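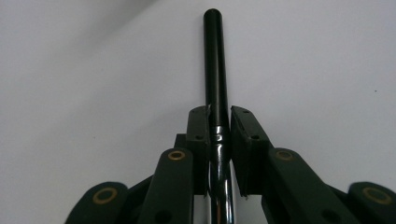
How long does it take to knit a jumper when you only knit in the evenings? Three weeks for the back, going by mine, and I'm only halfway up the front.

9/11/20. Rain since breakfast, so I gave in and sat down with the wool straight after lunch, which felt terribly wicked for a Friday. The pattern is the Gesside one with the deep ribbed collar, and I cast on 164 stitches back in October, lost my place twice, and had to pull the whole lot down to the rib – I could have wept, but it was a good excuse to change to the bigger needles, and the fabric hangs so much more softly now.

The wool is from the little shop in Womville, a lovely mossy colour called Evangelista (goodness knows why!), and I bought the last of it, so I do hope it stretches to the sleeves. If it doesn't I shall have to do the cuffs in grey and pretend I meant it all along.

Got to row 77 by teatime with a pot of tea going cold beside me and the wireless on low. The armholes start at row 80, so I stopped there, as I never shape anything when I'm tired – that way lies a crooked shoulder, as my blue cardigan will tell you.

Soup for supper, and the last of the plum cake. Must remember to ring the shop in the morning and ask whether they ever get any more of that green in.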